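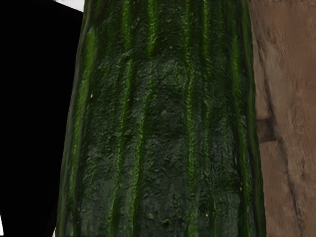

Simulated view, green vegetable at close range.

Open day, Plumdale hall, 4th August
Checklist for the simulator stand (Sandhu cell)

1. Floor cables covered: yes. One cover is short by 40 mm, please change it before March.
2. Visitor line 1000 mm from the real arm: yes. The tape must be renewed at the door side.
3. Emergency stop tested with the arm running: yes, two times.
4. Simulator screen readable from the line: partly. The dark background makes it difficult for older visitors. I ask for a lamp less above the screen.

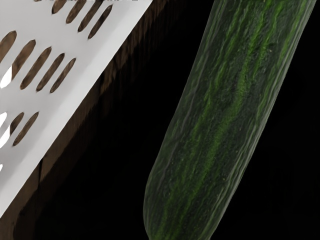 5. Speed limit set to 200 mm/s for the demonstration: yes, checked on the panel.
6. Fire exit to Waltden side free: no. Chairs were moved during my visit, to be checked again.
7. Operator card signed: open.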